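Is a pale tabletop worth the wait?

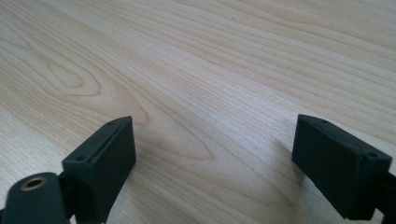 Pale wood with the long looping grain that buyers ask for.

The owner of Prundberg, a furniture shop with 3 people on the payroll, wants me to look at the grain. I have looked. It is handsome, and I ask what else the money pays for.

"Time," the owner says. "We let the boards sit for 113 days before we touch them."

I point out that a customer has no way to check that. "No," the owner says. "You'd have to trust the log book." The log book, when I ask, is at the Brarkemari warehouse.

Prundberg has sold 152 tables since it moved into the old Stelmakh building in May. The website calls each one "a table for life." How would a shop that young know?

"It's a figure of speech," the owner says. "I have one at home. My kids do homework on it. It has marks."

Marks from what? "Pens. A fork. Pale wood shows everything, and I tell people that."

The website doesn't. It does say the pattern on every top is unique, which is also true of any board at the lumberyard. The owner laughs at this, a little late.

"Sure. But we pick which part of the board you see. Flovari will sell you a top with the grain printed on it, and you'll find the same loop twice."

I ask about returns. There have been a few, the owner says, mostly over color, and would rather not give a number.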